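Repairs to old cistern and steps at Disach enter second stage

Nov 25, 2020

Work on the stone cistern and stepped approach at Disach has moved into its second stage, with masons now relaying the upper flight and lime plastering under way inside the tank.

The cistern supplied the upper quarter of the town until piped water arrived, and has been closed to visitors for 2 years after part of the vault was found to be moving. The first stage dealt with the vault alone. Loose voussoirs were numbered, taken down and reset on timber centring, and the cracks behind them were filled with a hydraulic lime grout.

Joelle Nimri, the site engineer, said the monitoring gauges fixed across the main crack had shown no movement since March.

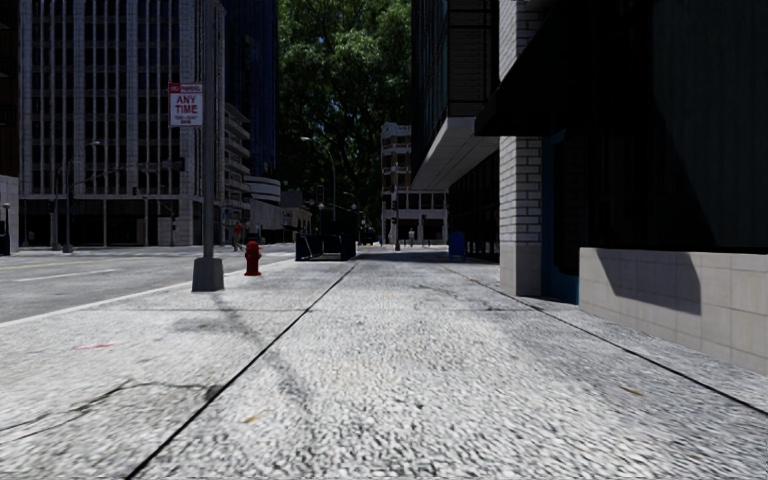 The approach has 92 steps, of which most will be lifted, bedded on new lime mortar and put back in their original order. Steps worn too thin to carry load will be replaced in limestone from the Chidiac quarry, matched for grain and colour. New stones will carry a small mason's mark on the underside so that later repairers can tell them from the old.

Cement mortar used in an earlier repair is being cut out by hand. It had trapped water in the joints, and the faces of several risers had come away as a result — the damage is worst on the shaded side, where the wall stays damp into early summer.

Inside the tank, the contractor Lindeo is applying plaster in three coats. The mix contains crushed brick, following laboratory tests on samples of the original lining. Each coat has to be kept damp while it cures, and the final coat will be polished with a steel float.

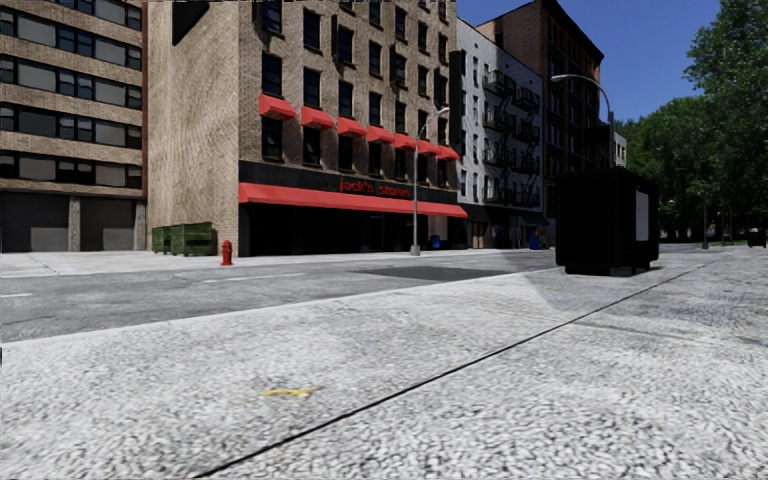
Access and opening

The lower gate will stay shut until the plaster has cured. A temporary path from Cestel, on the north side, remains open to residents, but it is not suitable for wheelchairs or prams.

Once finished, the site will admit a maximum of 90 visitors at a time, a limit set by the width of the single exit. Low-voltage lighting will be fixed to free-standing posts, with no drilling into the historic masonry.

Afaf Nassar, who is preparing the display for the former keeper's room, said it would include 1,000 pottery fragments recovered when silt was cleared from the tank floor. Cataloguing is still in progress. Most pieces so far are from plain water jars, with a smaller number of glazed bowls.

Ticket prices have not been set.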